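Can it do the washing up yet? A morning at Grendau

She has been asked the question so often she answers before I finish it. No. "Not your washing up, anyway. Not in your kitchen, with your kids running through it."

We are in the canteen at Grendau, where she runs the household handling group, and it is just gone half nine and she has a meeting at eleven, so this is going to be quick. She asked me not to use her name. Her mum reads everything, apparently, and then rings up.

The group is small. Six people, two arms, one long table. What they work on is tidying. Picking things up, putting things where they belong, clearing a surface so somebody can eat off it. Before this she spent nine years on packing lines at Zundent, where the arms were bigger and the job was the same box all day long.

"A packing line is easy, I mean it's not easy, but it's polite. The box comes when you expect it. A kitchen table is rude. Somebody's left the ketchup lying across a plate. There's a colander where you wanted to put the cup. You've got fruit rolling about next to the bowls. A person looks at that and doesn't even think, they just start."
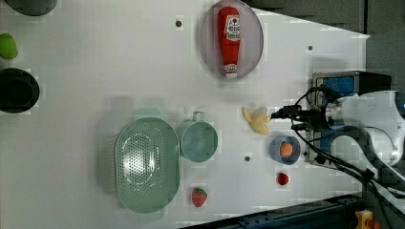
And the machine? Does it start?

"It starts. It's quite keen." She laughs. "Starting was never our trouble. It's the middle."

The middle, she explains, is where a job stops being one job. Clearing a table sounds like a single instruction. It's more like sixteen small ones, and each of them changes what the next one should be. Move the bottle and now you can use the plate. Move the bowl with something in it and you had better know there's something in it, because a tipped bowl means you now have two jobs. People hold all that in their heads without noticing. She'd like it if people noticed a bit more, it would make her funding talks shorter.

I ask for a number. Journalists always want a number, she says, and then gives me one. On their own mixed table test, with things put down any old how, the arm currently finishes the whole job without help 62 per cent of the time. That's in the lab. With good light. With things it has mostly met before.

"And you have to think what the rest of it means. If your dishwasher only worked 62 per cent of the time you'd put it out on the pavement."

So what goes wrong? All sorts. Slips. It will take hold of a handle and then not quite commit. It'll nudge the thing next door while going for the thing it wants, and then the plan it had is for a table that no longer exists. Shiny surfaces are bad. Things with lots of small holes are bad, for reasons they argue about at lunch. Nesting is bad too — a cup close up against a bowl can look like one odd object from certain angles, and if you grab at one odd object you get nothing, or you get both.

What about hands? I had assumed the fingers were the hard part. She makes a so-so face.

"They were, five years ago. Everyone was obsessed with fingers. Now you can get soft ones that give a bit when they meet something, so you don't have to be perfect, you can be slightly out and the finger forgives you. Rounded things are much better than they used to be. Egg shapes, I used to dread egg shapes. If you squeeze near the top it pops out downwards, if you squeeze near the bottom it rolls. You want to be round the middle and you want to be gentle, and gentle is a thing you can more or less buy now." 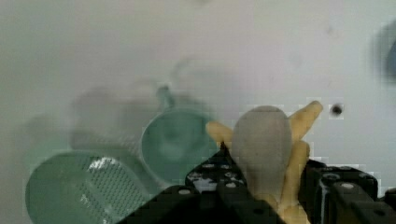
More or less? "Well. Holding it is fine. Then where does it go, and how do you let go of it. Letting go is horrible. Nobody writes papers about letting go." She reckons a third of her own working week is spent on putting things down. Does the cup stand up after. Has the finger dragged it over on the way out. A person feels the table come up under the cup and relaxes the hand, all in one. The arm has to be told, or has to have seen it done a great many times.

Which brings us to the toys. Much of what they practise with is play food and plastic kitchenware. She buys it herself, from the ordinary toy aisle, and has had looks at the till. It's cheap and it doesn't go off, and you can drop it forty times before lunch. The drawback is weight. A toy banana weighs next to nothing and a real one sags and bruises, and an arm that's brilliant with the first can be hopeless with the second.

Shops, then. Would a shop floor come sooner than a kitchen? She thinks so, yes, and she isn't shy about it. Mittal, who make shelving and do a lot of work for small supermarkets, have been trying an arm on restocking at night. She went to see it in December. It faced up tins nicely. It was slow, painfully slow, a lad with a trolley would have been home and in bed. But it ran from midnight until the early deliveries and only needed fetching out of trouble a handful of times, and she came away more impressed than she'd planned to be.

"Slow doesn't matter at three in the morning. Slow matters when you're stood behind it wanting your tea."

Laundry? She groans. Don't. Kollau have a folding rig which does towels, and does them well, and she has nothing but respect. But a towel is a rectangle. "Bring me a fitted sheet and we'll talk."

Her coffee has gone cold and she drinks it anyway. It's ten to eleven. I try once more for a date, a year even, when someone could buy a thing that clears the table after supper. She picks up the tray — both mugs, spoons, my plate, a scrunched napkin, one hand, not looking — and says she'd want to see it manage one real family for a month first, with no engineer in the next room. After that she'd talk about dates.

Would she have one at home herself? Yes, straight away, she says, already walking. To wipe down and put the pans back. But she'd keep her good glasses on the top shelf, and she'd want to know exactly how high it could reach.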